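Zipper Closures on Soft Fabric Goods
Student project report, Morin section
Mar 8, 2026

2. Items and setup

The project looked at how zippers behave on fabric that does not hold its own shape. Most earlier work in the Hundwood folder used stiff pouches, where the two rows of teeth stay lined up without help. A canvas-like bag collapses when it is laid on a table, and the zipper follows the folds.

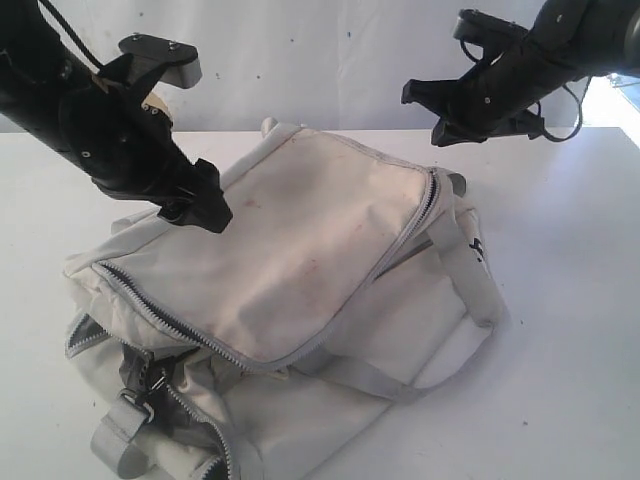

All handling was done on a flat white tabletop. Items were not ironed or stuffed. Stains were left in place, as cleaning could change how stiff the cloth is. Shoulder straps were moved clear of the zipper line before each trial and then left alone.

3. Opening and closing

A trial was one full opening or one full closing. We logged 368 trials between September and the date of this report, of which over 300 were usable. The rest were dropped because the start position had not been written down.

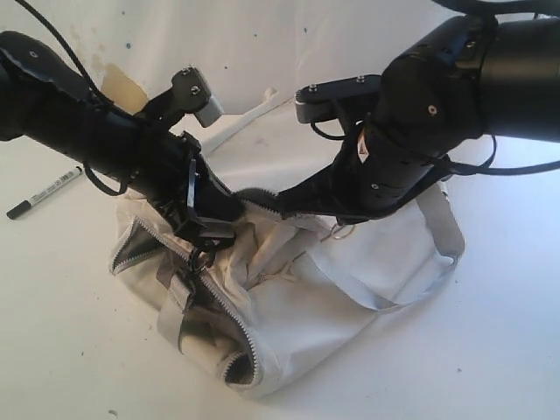
Closing took longer than opening. With the mouth of the bag bunched up, the zipper runs through a curve, and the slider tends to catch where the curve is tightest. Holding the fabric flat just behind the slider reduced catching. Pulling harder did not.

4. Pull tabs

The pull was rated separately on the Arnham grip sheet, which has four levels. Fabric tabs on a metal ring scored two levels above bare sliders.
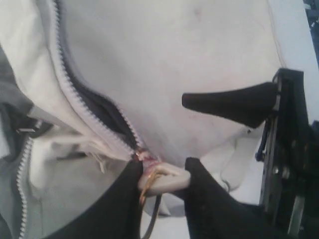
Figure 3. Gray fabric pull tab on a gold-colored ring, zipper partly open.

Lining caught in the teeth was logged as a separate fault and is listed in the Trillent table.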